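Looking after handrails and banisters

A rail gets more hands on it than anything else in the house and is usually the last thing to be cleaned. Wipe it down once a week with a cloth wrung out in warm water and a drop of washing-up liquid, then dry it straight away. Don't spray cleaner on the rail itself - it runs down behind the brackets and marks the wall.

Check the brackets every March. Take hold of the rail close to each one and pull gently. If a screw turns without biting, take it out, pack the hole with glue and matchsticks, and leave it overnight before you put the screw back.

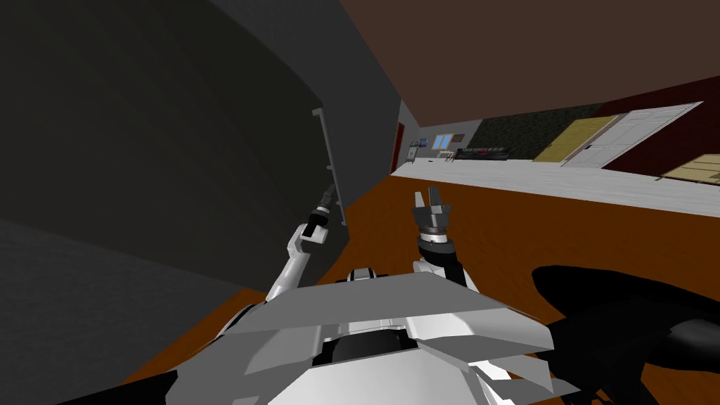
Painted rails want a light rub with fine paper before a new coat. Two thin coats are better than one thick one. Leave 18 hours between them, longer in a cold hall.

Agnese Krūmiņa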